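Subject: Re: [polish-swap] Suto quick-dry top coat, new formula?
List: polish-swap
Date: September

An earlier post to the list said:

> Has anyone else had trouble with the new Suto top coat? I bought
> two bottles when the old one was discontinued and both of them
> shrink. I get a bare stripe along the tip of every nail by
> lunchtime, and on anything metallic it drags the color back with
> it. I wait 20 minutes between coats like the bottle says. Is it
> me, or did they change something? Also, does anybody have a
> decent silver that doesn't show every brush stroke? I have a
> wedding at the end of the month and the dress is gray.

It isn't you. Or if it is you, it's me too, and I have been putting clear goo on my fingernails since before the bottles had websites.

They changed it. The old Suto had a square cap and smelled like a body shop. The new one has a round cap and smells like a body shop where somebody has peeled an orange. I did one hand with the dregs of my old bottle and the other with the new one, same base, same color, same evening, and went to bed feeling like a scientist. By morning the new-bottle hand had pulled back from the tips on every nail but the thumb. The old-bottle hand looked fine, apart from the pillowcase print on the ring finger, and I take responsibility for that.

What has helped a little:

Don't wait the 20 minutes. I know what the bottle says. Put the top coat on after 2 minutes, while the color is still a bit soft, and float it. Big fat drop, hardly any pressure. I get much less shrinkage that way.

Wrap the tips. Run the brush along the free edge before you do the flat of the nail. Everyone says they do this and then I see their nails.

Skip the second layer of top coat. I tried it on the theory that more would fix what some had broken. It shrank twice.

If you've had it with Suto altogether, Coelho makes a slower one that takes 30 minutes to set and doesn't budge after that. You do have to sit still for 30 minutes, and in my house that means someone will need a jar opened at minute 28. I still think it's the better product. The brush is too wide for my little fingers, so I cut the corners off it with nail scissors and now it fits. Wipe the scissors afterward. I didn't, and they are now a sculpture.

On to silver. You asked for one that hides brush strokes and I have to break it to you that silver does not hide anything. Chrome types show the strokes least but show every ridge in the nail underneath, so you trade one complaint for another. The foil types are the reverse. In between there's a kind of soft, pale, slightly cloudy metal shade that forgives quite a lot, and for a gray dress I'd go there.

I went through my drawer and these are the ones I'd lend you:

Skaddale "Tin Roof" - the forgiving one. Two thin coats. Dries a shade darker than the bottle, so swatch it next to the dress first.

Skaddale "Ladle" - brighter, more of a mirror, needs a ridge filler underneath or you'll look like corduroy.

Wallow "Wet Slate" - sold as silver, is gray. Lovely gray, though. Possibly too much gray with the dress unless you want to be mistaken for weather.

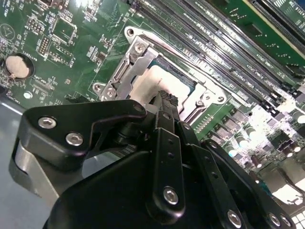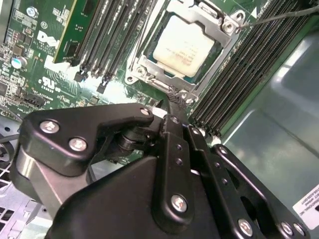 Skaddale Fan wrote back off-list and said I could pass it along: Tin Roof goes patchy if you use a peel-off base under it, so use an ordinary one, and go in three strokes, middle first, then the sides, and leave it alone even when it looks terrible. It levels out by itself. She also says the Suto shrinks less over cream colors than over metallics, and that a thinned-down old bottle of top coat beats a new bottle of anything.

I agree on the three strokes. I have doubts about the thinning. If you do it, use proper thinner, two or three drops, and roll the bottle between your hands. Remover will seem to work for one manicure and after that you own a bottle of soup. I lost a perfectly good Wallow red that way and I'm still a little short with it when I see it in the drawer.

For the wedding I'd do a full trial run a week ahead, top coat and all, and wear it through dishes and at least one cardboard box. Cardboard is what gets me. I can garden in a manicure, but one delivery and I've lost a corner.

If you want Tin Roof, send me your address off-list and I'll put it in the mail wrapped in a sock. You can keep the sock. Bottle is 70 percent full, maybe a bit under by the time I've checked that it still works. I'd like it back eventually, or swap me for any green that isn't a Christmas green. I have enough of those to do a parade.

One more thing on the new Suto. I wrote to them and asked if the formula had changed. The answer thanked me for my loyalty and told me to wait 20 minutes between coats.

Still have one inch of the old stuff. Not lending that.

- the one with the drawer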